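Workshop Tips: Good Manners for a Small Robot Arm

Morenike Aliyu, Lorville workshop pages, October 2020

Plenty of you have written in since I did the piece on shelf brackets, and a surprising number of the letters were about robot arms. They're turning up in sheds and spare rooms all over the place, and I do understand why (I spent most of August glued to mine and hardly touched the garden). So I've gathered up the house rules we keep at Lorville. None of them is difficult, and most are the sort of thing your grandmother would have told you about the mangle.

Try every new move in the simulator before the real arm gets a go at it. I use Sallura, my neighbour swears by Pan, and either will do nicely. Build yourself a room with proper walls and a corner or two, hang something on the wall, and then send the gripper in slowly. A corner is a marvellous teacher! Two walls meeting will show up a careless path far sooner than an open floor ever could, and a scrape in the simulator costs you nothing but a bit of pride.

Go in with the fingers open and nothing between them. Once the approach looks right from several angles, you can start thinking about picking things up.

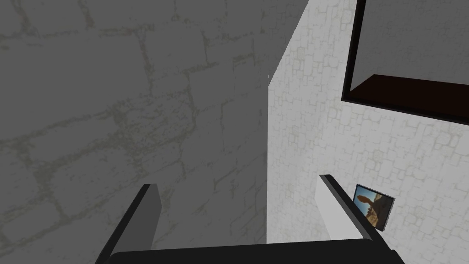 Open fingers on the way into the corner, with a little desert picture hanging by the right-hand tip.

Watch the fingertips, by all means, but keep an eye on the outsides of the fingers too, and on the palm behind them. It's the wide parts that catch on things. We keep a gap of 70 mm between any part of the gripper and a wall while we're testing, and we only bring that down when a move has run cleanly 7 times in a row. If it fails on the sixth, back to the beginning you go, and put the kettle on first.

Change the light and the wall patterns now and then. If your arm finds its way by camera, a shaded wall and a bright one can look like very different things to it, and busy stonework can be a puzzle all of its own. I do three versions of each room.

When you do move to the real arm, clear the bench, tie back your hair and sleeves, and have the stop button where your hand falls on it without looking. Mine is on a Clesetti clamp at the front edge of the bench. Start at the slowest speed there is. Children and cats stay on the other side of the door, however much they complain about it.

Last of all, write things down. A school exercise book is plenty: the move, the speed, the gap you allowed, and anything that bumped. I've filled 200 pages so far and still go back to the early ones whenever I change the fingers over.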